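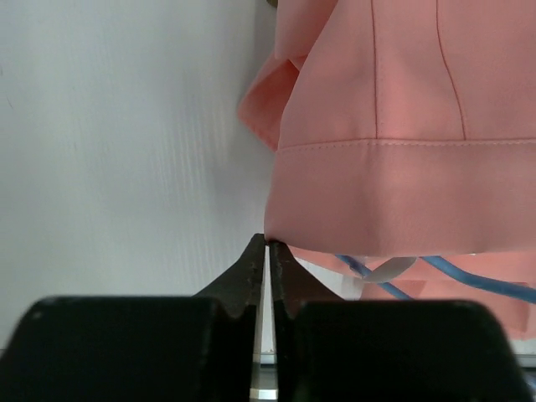 Offre d'emploi : couvreur-zingueur (H/F), poste à pourvoir en août

L'entreprise Hatura travaille dans la couverture et la zinguerie pour les maisons individuelles et les petits immeubles. Nous cherchons une personne pour compléter notre deuxième équipe. Le contrat est à durée indéterminée, à temps plein, avec une période d'essai de 2 mois.

Votre travail

Vous participez à la réfection des toitures en tuile et en ardoise, à la pose des gouttières et des descentes en zinc, et au remplacement des solins autour des cheminées. Vous faites aussi de petites interventions d'entretien : nettoyage des chéneaux, démoussage, changement de quelques tuiles après un coup de vent. Les chantiers se trouvent entre Skirov et Titis, et le départ se fait chaque matin de notre dépôt à 7 h 15. Il n'y a pas de découcher.

Vous travaillez toujours avec un chef d'équipe, qui prépare les métrés et commande les matériaux. Il est important pour nous que le chantier soit rangé le soir, bâches fixées et échelles attachées.

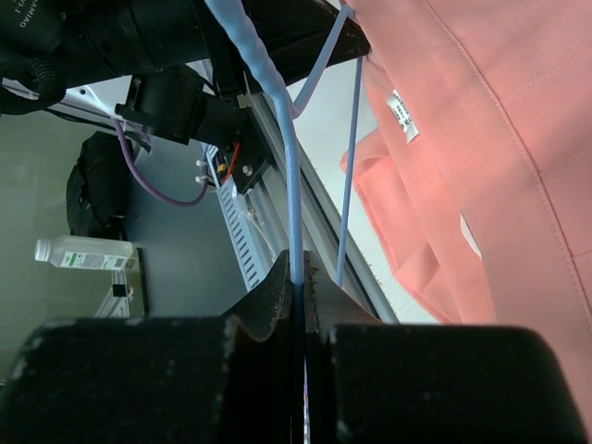
Nous demandons un CAP de couvreur ou une expérience équivalente sur les toits. Il faut savoir souder le zinc et lire un plan simple. Le permis B est obligatoire, car les deux fourgons sont conduits à tour de rôle. Une attestation de formation au montage d'échafaudage est appréciée, mais nous pouvons aussi financer cette formation pendant la première année. Si le français n'est pas votre première langue, ce n'est pas un obstacle – plusieurs d'entre nous l'ont appris sur les chantiers – à condition de bien comprendre les consignes de sécurité.

Ce que nous proposons

Le salaire est fixé selon la grille du bâtiment et selon votre expérience. S'ajoutent l'indemnité de repas, l'indemnité de trajet et une prime de 800 euros versée à la fin de la période d'essai. La mutuelle est prise en charge à 100 % par l'entreprise. Nous ne travaillons pas le samedi, sauf en cas de bâchage urgent, et ces heures sont payées en plus.
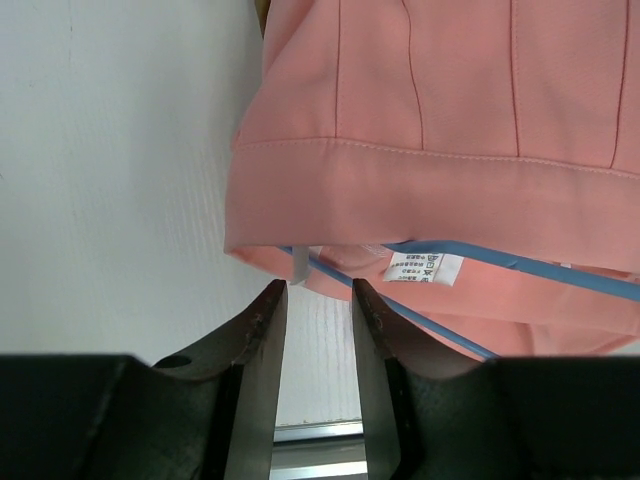 L'équipement de protection est fourni dès le premier jour : harnais, casque, gants et chaussures de sécurité. Vous recevez aussi deux pantalons et deux vestes de travail, que chacun lave à la maison. Merci de respecter la petite étiquette d'entretien blanche, cousue à l'intérieur comme sur le vêtement rose de la photo, car les bandes réfléchissantes supportent mal un lavage trop chaud. Les pièces usées sont remplacées sur simple demande au dépôt.

Pour postuler

Envoyez-nous votre CV et quelques lignes sur vos derniers chantiers, ou déposez-les au bureau de Hatura, zone artisanale Testa, entre 8 h et 12 h. Une lettre de motivation longue n'est pas nécessaire. Des photos de vos travaux de zinguerie sont les bienvenues. Après un premier entretien au bureau, nous vous proposerons une visite de chantier avec l'équipe. Toutes les candidatures reçoivent une réponse, même négative.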